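Toltanura Workshop Board > Shop Layout and Storage > Where do your extrusion offcuts live?

Started by yolandi_m, Fri 23 April

yolandi_m
Posts: 100

Hello everyone, and apologies in advance for the length, I never did learn to ask a short question. I have been building with aluminum T-slot for a few years now (a router table, a bench for my mother's orchids, two carts, and a bed frame that we don't discuss at home) and every project leaves me with a handful of leftover pieces that are far too good to throw out. They started in a bucket. Then it was a bucket and a shoebox, and at the moment it is a bucket, a shoebox and most of a windowsill.

What I'd like is something on the wall or on the shelf over the bench, where I can see what I have without tipping everything onto the floor. I've been putting together a stack of orange open-front bins, the kind with the little notches and tabs along the edges, and I'm leaning toward laying the offcuts in lengthwise with the cut ends facing me. My brother-in-law thinks this is silly and that they should stand upright like umbrellas. How do you all do it? The shelf is 28 inches wide, if that helps anybody picture it.

Yolandi Motaung

---

potgieter_j
Posts: 2668

Welcome to the club, Yolandi, we have all had the bucket. I'm with your brother-in-law, I'm afraid. Upright is the only way I've ever been happy with. I have an old umbrella stand (a real one, cast iron, from my aunt's hallway) and the long pieces go in the back and the shorter ones in front, and I can see at a glance how tall everything is. Length is what I'm looking for nine times out of ten. If you lay them down with the ends toward you, then all you see is a row of little square faces and you have no idea whether there's a foot of metal behind one or just a stub.

Short stuff, anything less than my hand, goes in a coffee can. I know it isn't elegant.

Johannes

---

Lungile Nel
Posts: 2064

Johannes, I love you dearly but I have seen that umbrella stand and I've seen you lift it! Yolandi, please don't put a heap of metal in one tall container unless you never plan on moving it again.

I keep mine flat, ends out, and I'd say go for it. The thing Johannes leaves out is that in a lot of shops length isn't the first question at all, profile is. I have three or four different sizes and a couple of different makers in my pile, and the slots don't all take the same nuts. Looking at the end of a piece tells me right away which family it belongs to: the shape of the corners, how the slot narrows, whether there's a plain round hole down the middle that I can tap for a bolt. Standing upright in a can you're looking down at the same ends, sure, but you're leaning over the bench to do it, and my back has opinions about that.

For length I write it on a bit of masking tape and stick it on the top face, near the front. Takes no time, peels off clean. My daughter does the writing now because mine is terrible.

---

tô_and_tools
Posts: 413

Long time reader, hardly ever post. I'm going to disagree with both of you and say the real answer is to keep fewer of them. I used to save every scrap down to the width of my thumb, and what I ended up with was a very tidy collection of things I never used. Last May I went through the lot and asked of each piece whether I could name one job for it. Most of them went to the scrap yard and I've missed exactly one, a short piece that would have made a nice foot for a lamp.

If you do keep them, then yes, flat. But only in bins with a proper back wall. Mine were open at both ends for a while and everything I pushed in at the front came out behind the shelf, where I found it months later along with a very good pair of pliers.

---

potgieter_j
Posts: 2668

I will not be told to throw away aluminum on a Friday night, Tô. I use short pieces all the time! Spacers, stops, little feet, clamping pads, something to hold the door open. And Lungile, the umbrella stand has a board with casters under it now, so there.

I will give you the point about tapping the center hole. I do end up fishing things out and turning them over to check.

---

Bongani X.
Posts: 57

Evening all. Small practical thing from somebody who has bled on his workbench: if the ends are going to face out at hand height, file them. Every edge, all the way around, and the inside of the slots too. A fresh saw cut is a nasty thing to brush past with your knuckles when you're reaching for the tape measure. I do mine in front of the television with a newspaper over my knees, and it's rather peaceful, though my wife would like it known that she finds little silver crumbs in the couch.

Also, do put the heavy bin at the bottom. I'm sure you would anyway, but I stacked mine the wrong way round the first time and had to take the whole thing down again.

Bongani Xaba

---

agathe.j
Posts: 309

I was going to stay out of this one because I feel we have it every spring, but I want to put in a word for labels on the bin and none on the piece. Lungile's tape works for Lungile, who is a tidy person with a helpful daughter. In our shared shop (I won't name it, but some of you have had coffee there) the tape fell off, or it got left on after somebody had trimmed the piece, so it said one thing and the ruler said another. We gave that up and now each bin holds a range of lengths. If you cut a piece down, you move it to the next bin along. It's a bit rough but it can't go out of date.

The one problem is that people put things back in the nearest bin. I have no cure for that.

Agathe Jacquet

---

Lungile Nel
Posts: 2064

Agathe, that's fair, I should have said it's just the two of us in here. With more hands I would do it your way. I'd still want the ends out though!

---

yolandi_m
Posts: 100

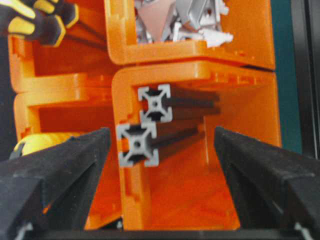 My brother-in-law has been informed of the results and is taking it as well as can be expected. I'm going flat, ends out, and I'm so grateful to you all for talking it through with me (Johannes, I did seriously consider the umbrella stand, and the coffee can is already on the bench for the true stubs). What settled it was trying a couple of pieces in the bin below the top one: even with one lying lower and to the left and overlapping the other at a slant, I can see the slots and the round hole in the middle of both without touching anything, and that's the thing I go looking for most. Agathe, I'm going to try your idea of a range for each bin and keep the tape for anything longer than usual. And Bongani, I've bought a new file and a roll of newspaper end from the print shop, so that's my Sunday evening spoken for. If anyone has a favorite way of sticking a label to orange plastic so it stays put, I'd love to hear it, my last lot curled up at the corners within a week.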